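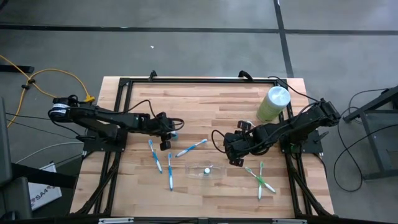
Živko Stan asked me last month why the planner is still in the loop at all, if the policy already puts out joint targets for both arms. He thought we were carrying an extra box on the diagram out of habit. I said I would answer in the talk, so this talk is mostly the answer.

Speaker notes, two-arm control stack, internal session, August 9, 2023
Keep to the order. Questions at the end except on the timing slide.

Slide 1. Title
Say who did what. Konby team wrote the driver layer. Lindov is the scheduler and the logger. The perception code came out of Poddale and has been rewritten once. I own the part in between, and most of the bugs.

Slide 2. The task
Toothbrushes on a wood table, one arm on each side, grippers facing inward. Three brushes with blue accents, two with green, and a clear tray. The job is to pick a brush, hand it over if the other arm has the better approach, and put it down where the goal says. Sort by color is the usual goal.
Point out why we like it. The handles are thin and they lie at every angle. Two of them can lie across each other, like the green pair, and then the order of picks matters. Leave the picture up while talking through the next two slides.

Slide 3. What runs where
Four processes. Camera and perception in one, planner in one, policy in one, arm drivers in one. They talk over shared memory with a small message header. We had a network layer until July. It worked fine on a quiet machine and badly on a busy one.
The logger reads from the same buffers and never writes back. Say this twice. People keep asking if they can hook a debug command into the logger. No.

Slide 4. Perception
We estimate a line segment for each brush, plus which end is the head. We do not fit a full 3D model. The segment is enough for the grasp angle, and the head end tells us which way to place it.
Head detection is the weak part. Bristles on a white handle give it very little to work with, so it leans on the colored accent. If the gripper covers the accent, the head label can flip between updates. Fix: the label is now held by the tracker and needs 7 updates in agreement before it is allowed to change.
The tray is worse. It is clear, and on this wood the outline shows up as a few highlights. We stopped trying to find the tray fresh on every update. It is found once at the start of an episode, checked by the operator on screen, then frozen. If the tray gets bumped, the episode is marked bad. I would like something better. If anyone has a good method for transparent objects that runs on our hardware, talk to me after.

Slide 5. Crossed objects
Live demo if there is time, otherwise the recording.
The segments give us a crossing point but not which brush is on top. First version guessed from the height map. The height difference is one handle thickness, close to our depth noise, so the guess was poor.
Current version does not guess. It picks a grasp far from the crossing, lifts slowly by a small amount, and looks again. If the other segment moved too, the arm sets down and tries the other brush. It costs two seconds. We took the trade.
Someone will ask about pushing them apart first. We tried it. The brushes roll, and the push ended up needing its own tuning for each start angle.

Slide 6. The planner, and Živko's question
The policy outputs a short chunk of joint targets for each arm. It was trained on teleop data where the operator kept the arms apart by eye. It has learned to do that most of the time. Most of the time is the problem.
So the planner does three jobs now, and they are small.
It checks each chunk for arm against arm contact, with the cable loops modeled as fat capsules around the wrist. The cables matter. Both wrists have slack in them, and at handover the two loops come close.
It checks each arm against the frame. The rail around the table is in reach of both elbows.
It owns the strip in the middle. Only one arm can enter without a handover flag, and the planner grants the flag.
If a check fails, the planner scales the chunk down in time first. If that does not clear it, it holds one arm. It does not invent a new path. We used to let it replan, and the policy would then see a state it had never seen in training and do something odd on the next chunk. Holding is boring and it is safer.
Answer to Živko in one line: yes, the box can get thinner, and it has, but I do not want to take it out.

Slide 7. Timing
Take questions on this one.
Show the plot of loop time by process. Walk through it left to right. The spikes in the planner line are the capsule checks when both arms are near the middle. The spikes in the policy line are memory allocation and have been fixed since this plot was made.
A chunk arriving late used to make the drivers repeat the last target, which you could see as a small stop in the motion. Now each chunk overlaps the previous one and the drivers blend across the overlap. A late chunk can be up to 19 milliseconds behind before the blend runs out. After that both arms hold and the log gets a line with the process name in it. Please read that line before filing a ticket.

Slide 8. Calibration
Short slide. Each arm base is bolted to its own plate on the frame, and the transform between the bases is the number everything else hangs on. We measure it with a touch routine, both grippers to the same set of points. Run it after anyone has loosened a bolt. Run it after the frame has been moved. The Dumitrescu script does it and writes a new file with a new hash. The planner will not start if the hash in the config is old.
Do not edit the file by hand. Two people have.

Slide 9. Data tooling
We have 900 episodes on the brush task. Every episode stores the raw images, joint states, commanded targets, planner decisions and the calibration hash.
Planner decisions are the new part. Before, if an arm was held, the recording just showed an arm standing still, and a training run could pick that up as behavior. Held segments are now masked out by default. Older episodes were patched by comparing command and state, and the patch is not perfect. Use the quality column if you are filtering.
Show the replay viewer. Scrub to a handover. Turn the capsules on and off.

Slide 10. What is next
Head label from a side view as well as from the top.
Planner checks on a second thread, with the result allowed to be one step old. Need to work out what that does to the margin.
Tray detection, see above.
Same stack on a second task with no code changes, config only. I expect this to fail in the perception code first, where the word "brush" is still in several function names.

Questions
Likely ones: why not one policy per arm (tried it, handovers suffered), why joint targets and not gripper poses (wrist flips near the end of reach), when the driver layer will be shared with the other benches (ask Konby).
Leave the replay viewer open on the screen. The link to the config repo is on the last slide.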